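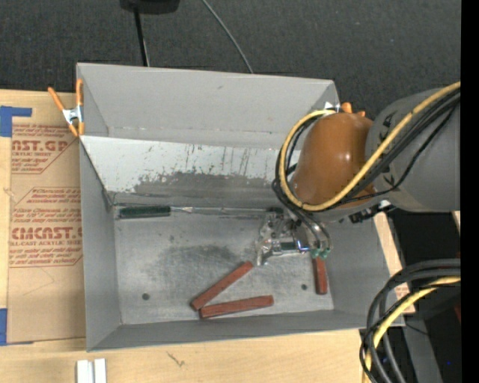
What the shed is for

Flascombe lost its last ironmonger four years ago, when Aliyu Hardware shut its doors on the High Street and the stock went off in two vans. The shop had sold screws by weight, lamp wicks, fly papers and single cup hooks. For a while people drove to the retail park outside Pemimham, and many still do. But a screw at the retail park comes in a packet of 15, and most jobs at home need two or three. The rest go in a jar or an old tobacco tin, or into the drawer with the batteries.

I began asking people about their sheds because of my own. It measures eight feet by six and I could not get into it. I had wanted a bradawl, which I knew I owned, and in the end I borrowed one from next door. When I came to give it back I was shown the shed it lived in, and I have been looking into other people's sheds ever since.

They fall into two groups. In the first, everything hangs. There is a board on the wall with nails in it and often the outline of each tool drawn in felt pen, so that a missing pair of pliers leaves its shape behind. The people who keep these sheds tend to have worked somewhere with a stores department. Flascombe had a large one, at the Kenonar works, which made boiler parts until the site was cleared for housing. At Kenonar you handed over a brass disc with your number on it and were given the tool, and you got your disc back when the tool came home. I met a retired fitter who still has his disc. He uses it as a key fob.

In the second group, everything is in something. Biscuit tins, ice cream tubs, bread crocks, wooden fruit trays, paint kettles. The owner can usually go straight to the right one, but could not explain to anyone else how. One woman in Pemimham keeps hinges in a teapot. Her late husband put them there and she has never thought of moving them, although the spout makes it an awkward thing to stack.

The trouble with tins

A closed tin is a good place to keep a thing and a poor place to find it. Labels help for a year or two, until the brass hooks run out and the tin is filled with something else. Old jam jars solve this, and there was a fashion for screwing their lids to the underside of a shelf so that each jar could be twisted off with one hand. I saw this done well only once. In the other sheds the lids had rusted and the jars had to be coaxed.

Open bins are better for anything you use every week. You can see in, and you can get a whole hand in. Metal ones put up with being dropped and dragged, though they are noisy and will mark a good bench unless there is a bit of old carpet underneath. Plastic tubs are lighter and cheaper, but the ones that sit under a window go brittle and split down the corner, generally when full.

Size matters more than what they are made of. Almost everybody I spoke to had bought bins that were too big. A deep bin turns into layers, with this year's wall plugs on top and a previous owner's curtain rings at the bottom. Seven inches is as deep as I would go for fixings. For bulbs, string and gloves it hardly matters.

What gets kept

The contents are much the same from one end of the valley to the other. There will be a radiator key, and then three more bought when the first could not be found. There will be offcuts of skirting board too short for any wall in the house. There will be a tin of paint with the name of the room on it, dried to a disc. Allen keys from flat-pack furniture are never thrown away, even by people who throw everything else away, and they are nearly always the same two sizes.

One man in Flascombe had taken on the contents of an entire garage from an uncle and had decided to go through it properly. He sorted in the evenings with the radio on. By the end of a winter he had 3220 wood screws, most of them slotted, in sizes that are no longer easy to buy. He gave 400 of the brass ones to a boat restorer down the estuary, who was very glad of them, and he is working through the rest by making bird boxes. He admits the bird boxes have more screws in them than they need.

I asked him whether he would do it again. He said he would keep the screws and skip the washers.

Clearing out

The usual advice is to empty a shed completely on to the grass and put back only what you want. I tried it in October and it started raining at half past two. A slower way is to do one shelf at a time and to keep a box by the door for anything you have picked up twice without knowing what it is. The household tip at Pemimham has a cage for small metal, next to the garden waste, and the staff there will take mixed fixings as long as they are not in glass.

Tools are worth more thought. A blunt chisel can be made sharp, and a loose hammer head can be wedged. There is a swap table in the old Aliyu shop on market mornings now, run by the café that took over the lease, and decent hand tools do not stay on it long. I left a spokeshave and two files there and came home with a saw – a better one than mine, with a beech handle somebody had shaped to fit.

The bradawl was behind the lawn feed. It now has a nail of its own, on the left as you go in.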